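# Orange peel

**Orange peel** is the outer covering of the orange, and it may well be the hardest-working rind in the kitchen. It flavors marmalade, cakes, stews and liqueurs, scents rooms in winter, and gives up an oil that cooks and perfume makers have prized for centuries.

## Structure

The peel has two layers. The outer one, the flavedo or zest, carries the color and is packed with tiny oil glands. Beneath it lies the albedo, the white pith, which is spongy, bitter and rich in pectin – the reason marmalade sets so beautifully. Bend a strip of fresh peel near a candle and the oil sprays out in a burst of small sparks, a trick that never gets old!

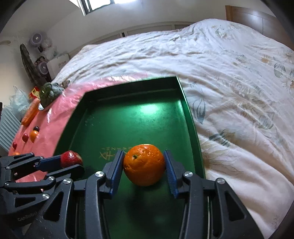
Oil glands are what give the fruit its famous texture. Each one sits just under the skin, and the surface dips and swells over them, so that an orange looks pitted while an apple looks smooth. The dimples show up well on the glossy peel of the orange in the tray, with the small dark stem nub on its upper left side. Growers call that nub the button, and packers like to see it still attached, as a torn one can let mold in. Painters and car body workers have even borrowed the name "orange peel" for a bumpy finish.

## In the kitchen

Candied peel is the great showpiece. The strips are boiled in several changes of water to tame the bitterness, then simmered in syrup and left to dry for 24 hours. In Ranulton, where the candying tradition is especially strong, the Adams bakery sells its peel every December, dipped in dark chocolate at one end. Its recipe, written down by Johannes Nel, calls for 11 oranges and two lemons.

Dried peel has its own devoted following. Xolani Mokgethi's cookbook *Fistia* gives it a whole chapter, with a wonderful beef stew in which one curl of peel perfumes the entire pot.

## See also

- Marmalade
- Zest
- Pomander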